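2023-12-04

Salamatu Idahosa keeps the fault log for the manipulation cell at Ollatside, and the entry she was asked to talk through is number 686. It concerns a hand that did not let go of things when it was told to. The arm kept moving normally. The controller raised no alarm for 8 seconds, and in that time it carried out the next motion in its list with an object still in the grip.

"On paper it was a release failure," she said. "The open command went out, the hand acknowledged it, and the fingers stayed where they were. What made it a safety matter was the acknowledgement. The cell believed the hand was empty."

The task was ordinary pick and place. A few light objects are set out on a table with an open plastic bin, and the hand grasps one, lifts it and either sets it down or drops it in the bin. The set at Ollatside includes artificial fruit and a roll of packing tape. Idahosa considers the tape the hardest item of the lot.

"Fruit is forgiving. You close on a round thing and the fingers find their own places. A tape roll has flat sides and an open middle, and a fingertip can end up inside the core. If that finger is slow to open, the roll comes up with the hand."

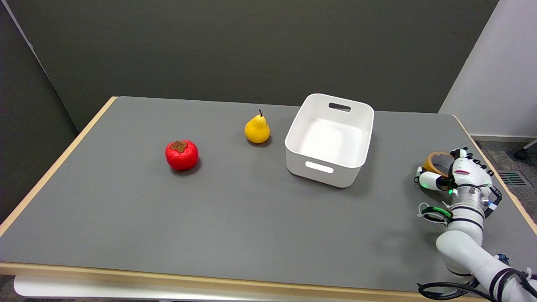

She had been running grasps of that sort through most of the morning when the fault appeared. The counter stood at 1,247 cycles since the last service. The service interval printed in the Javum manual, which covers the hand, is 3,000 cycles, so no inspection was due. The arm controller is a Troluvano unit and keeps a separate log, and the two clocks had drifted apart. Lining the records up took longer than finding the worn part.

The part was a tendon guide in one finger. It had worn on one side and the tendon was catching on the lip. Under light load the finger opened late. Under a firm grip it did not open until the tendon was slackened by hand.

Otis Strickland, who did the strip-down, was less interested in the guide than in the message. "Guides wear. You change them. My question was why the hand reported 'open' when it was shut," he said. "The answer is that it reports the motor position. The motor had turned. There's no sensor after the tendon, so as far as the electronics could tell the job was done."

He described the rest of the sequence from the logs. The open command was acknowledged. The arm began its retreat at the reduced speed used near the table, then switched to full speed once the hand was reported clear. The object was still held. A current limit on the finger motor tripped at the end of the 8 seconds and the cell stopped.

"Full speed with something in the hand that the planner doesn't know about is the bit I object to," Strickland said. "The collision model was wrong by the size of the object. It hit nothing. The operator was outside the line, where she should have been."

Idahosa confirmed this. She had one hand on the stop button and did not press it. "I've thought about that. The motion looked right. I was watching the arm and I should have been watching the fingers."

The pair disagree on how the entry ought to be classed. Strickland wanted it filed as a mechanical fault with a note on reporting. Idahosa filed it as a loss of state, the same class used for a failed encoder, and it has stayed there. The class matters at Ollatside as it decides who has to sign before the cell runs again. A mechanical fault needs one signature and a loss of state needs two.

Both signatures were given after the guide had been replaced and the release routine rewritten.

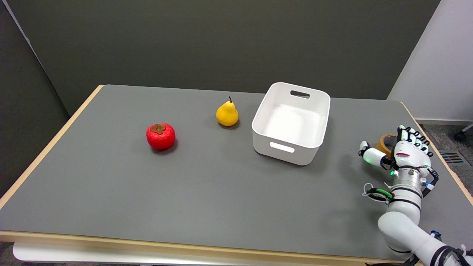

### Changes to the release routine

The arm now stays at reduced speed after every release until a second check has passed. The check is a small lift and a pause, with the wrist load compared against the value stored for an empty hand. Strickland wrote it over two evenings and calls it crude.

"It costs time on every cycle and it can miss a very light object," he said. "The fruit is near the limit. The tape roll is well above it."

The threshold was set on the Barrera load cell in the wrist. It has to be taken again whenever the cabling is re-routed – a stiff loop of cable pulls on the wrist enough to shift the reading. Idahosa has added that step to the start-up sheet, between the brake test and the homing move.

She has also asked for finger position to be measured at the joint. The request is with the supplier and has no date against it. Until then the guides are inspected at half the printed interval, and the operator's sheet has a new line telling them to look at the fingers before the arm moves away.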